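Hard water, line drying and stiff towels – what changes the result?
Home > Laundry and Water > Fabric care
19 posts in this thread

dalgleish_road
October, original post
Well water, 19 grains per gallon at the kitchen tap, no softener. Cotton terry towels come off the line stiff enough to stand up. I wash warm with a powder detergent, full dose per the box, and use no fabric softener. Spin is the highest the machine offers.

I have read three explanations so far: calcium left in the loops, detergent left in the loops, and plain cotton behavior when it dries without being moved. The fixes contradict each other. The first says more detergent, the second says less, the third says the wash doesn't matter. Before I spend money on a softener I would like to know which one is dominant.
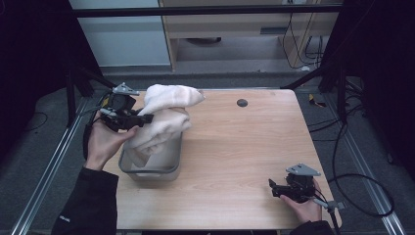
The machine is a Stidel front loader, bought used, with 3,282 cycles on the service counter. It drains and spins normally. Inlet screens were cleaned last month.

m_petchrat
Third explanation, mostly. Water held between the cotton fibers bonds them to each other as the last of it leaves. In a tumble dryer the fibers keep moving and the contacts break as they form. On a line in still air they don't. You can get stiff towels with distilled water.
Yupin Petchrat

boilerplate6
Disagree with "mostly." At 19 grains the minerals are not a footnote. Part of the detergent is being used up on calcium before it touches the fabric, and if the powder is carbonate based the product is a solid that settles in the pile. I ran the same powder in two houses, one softened and one not. The unsoftened towels went gray and scratchy within a season. Same line, same pins.

m_petchrat
Gray and scratchy is a different complaint from stiff. Stiff goes away when you flex the towel by hand for a minute. Mineral buildup does not. The original poster can separate the two without buying anything: take a towel off the line, work half of it hard, leave the other half alone and compare. If the worked half is soft, it was fiber bonding.

dalgleish_road
Did that with two towels this afternoon. The worked half is clearly softer, but still rougher than a new towel from the same set that has never been washed here. So some of each?
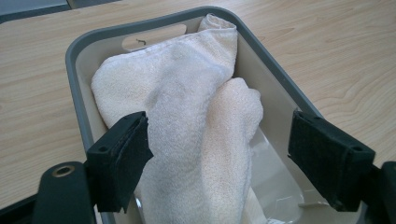
White terry towel in the gray basket.

Next load I can change one variable. Candidates are a vinegar rinse, a second plain rinse, or a lower detergent dose.

boilerplate6
Comparing against a never-washed towel is not a fair test. New towels usually carry a finish that comes out in the first few washes. Compare against one washed somewhere with soft water.

As for the variable, none of those three. Add a proper water conditioner to the wash, the non-precipitating kind. It keeps the calcium dissolved so it leaves with the drain water. Vinegar in the rinse will dissolve some carbonate, but you need more of it than people think at your hardness, and I would not put it through rubber seals every week.

dilani_s
Second the point about the finish. On vinegar, I used half a cup per load in a Josach top loader for six years and the hoses were fine when I sold it. One machine, so take it for what it is. Never combine it with bleach, including bleach left in the dispenser.
Dilani Seneviratne

boilerplate6
Half a cup in a full tub of hard rinse water is mostly neutralized by the alkalinity. The hoses survived because there was hardly any acid left to attack them. It also means it wasn't doing much for the towels.

dilani_s
They were softer. I can't tell you the chemistry.

m_petchrat
Could be residual detergent alkalinity being knocked down. A second plain rinse would separate that from the calcium question, and it costs only water.

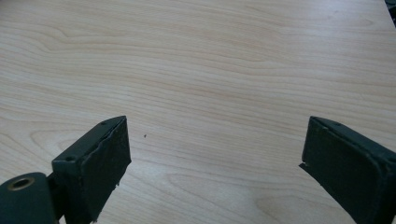
I would also drop the spin by one step for the line-dried loads. High spin presses the loops flat against the drum and they dry in that position. Shake each towel hard from the short edge before hanging. If there is wind, hang by one end only so the free end moves.

dalgleish_road
Lower spin means longer on the line, and it is already slow here in October. I will try the second rinse first with the spin unchanged, then the conditioner on the load after. Flavbridge Hardware has a small box of the non-precipitating type. Can anyone confirm whether the dose goes in the drum or the dispenser on a front loader?

boilerplate6
Drum, under the load, if it is powder. Put a second dose in the rinse if the box allows it. Wash the towels twice with no detergent first or you will be measuring old residue.

m_petchrat
Agreed on that last part.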